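The Letter from Moulin

Part One

Gaspard Lemaire came home in June with one suitcase and a letter he had not opened. His sister had sent it from Moulin, and he had carried it in his coat through five towns. The apartment smelled of closed windows. He put the letter on the kitchen counter and went to wash his face.

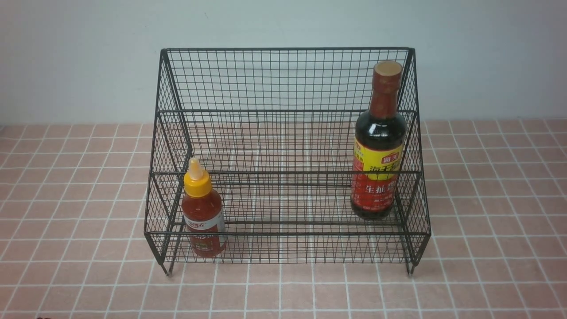 His sister wrote only when somebody had died or somebody was getting married. Gaspard was afraid of both. He walked up and down the kitchen and thought about their father, who was old and still climbed on the roof every spring. On the pink tiles stood the black wire rack with two bottles in it, one near each end, like two relatives who do not speak. He and Claire had been like this for nine years – first because of the house, then because of the silence itself.

At nine in the evening he made tea and did not drink it. A neighbor was playing the radio, an old song he had danced to once, badly, at Claire's wedding. She had laughed at him and then taken his hand.

He opened the letter with a knife. There was one page. "The house is sold," she wrote. "I kept your bed and the clock. Come and take them, or come and sit down and eat with me. The chili sauce is still too hot for you."
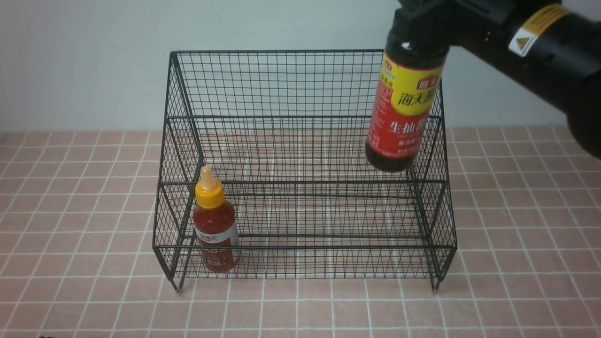
Part Two

The train to Moulin left early. Gaspard brought no suitcase this time – only the letter, and a cake which he held on his knees all the way.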